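# Club log, week 7, mostly grasping

Quick one before class. Coffee bad. Sim finally runs.

So for anybody just joining, I'm in the robotics club at Rostville, second year, on the manipulation side. We've got the Tilthorpe challenge in April and the rules changed on us again. Last year was pushing blocks into a zone, which you could sort of fake with a flat paddle and good timing. Now it's pick and place, and the shapes aren't cubes anymore. Lumpy ones. Angled faces all over. Our old code assumes two nice parallel sides to squeeze and just gives up without them.

We split into 2 groups. One does the planner, one does the grasp picker. I'm on grasp picker, along with whoever shows up that night.

Our project is called Millet. No deep meaning, somebody was eating a bowl of it when we made the repo and it stuck. Millet takes a shape, samples a bunch of places to put the fingers, throws out the ones that would slip or hit the table, and scores whats left. Right now it keeps 145 candidates per shape. I wanted more, the lab desktop did not.

Things that went wrong this week, in order of how much time they ate:

- **Units.** Model came in as millimeters, sim wanted meters. The shape loaded so huge the arm was inside it. Two evenings. Two!
- **Friction.** Default was set so low that everything squirted out of the jaws like soap. Bumped it up, now it maybe holds too well. Need a real number from somewhere.
- **Approach angle.** The picker loves coming in sideways. Sideways means knuckles in the table. Added a penalty, now it loves straight down, which is fine for most of the shapes and bad for the flat ones.
- **Seeds.** I forgot to fix the random seed so I have one run that went great and no way to get it back. Learn from me.

I also stripped the test setup way down. We had bins and a fake camera mast and a bunch of colored pads in there and half the bugs were coming from stuff nobody was even testing. So, plain tables, one shape at a time, get that solid, then put things back in one by one. Should of done it from the start.

Funding side, quick: Rirnimine (the machine shop out past the bus depot) said we can use their scrap bin for the printed-part jigs. Free aluminum, thank you. Still need somebody with a car.

Here's where the sim is at.

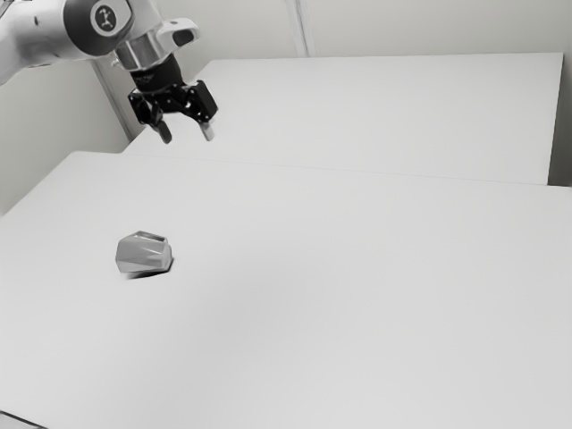
**Why practice on a faceted shape instead of a plain cube?**

A cube hides mistakes, because almost any squeeze across the middle works. With angled faces the fingers need to land on two that are close to opposite each other, so a bad grasp pick shows up right away.

Next up is the scoring. At the moment every candidate gets checked one after another and it takes around 2 minutes a shape, way too slow for the match clock. I think most of that is the collision check running on grasps we already know are junk. Moving the cheap slip test first should help a lot. If it doesnt I'm going to cut the sample count and not tell the planner group.

Also on the list:

- write down the friction value and where it came from
- fix the seed, log the seed, print the seed
- the README still says last year's rules
- ask if the practice arm is free at 4 pm or if the other group has it again

If you're in the club and reading this, pull before you push. The merge last night took me longer than the actual fix. And please put your shape files in the shapes folder, not on the desktop.

OK class. More when the slip test is in.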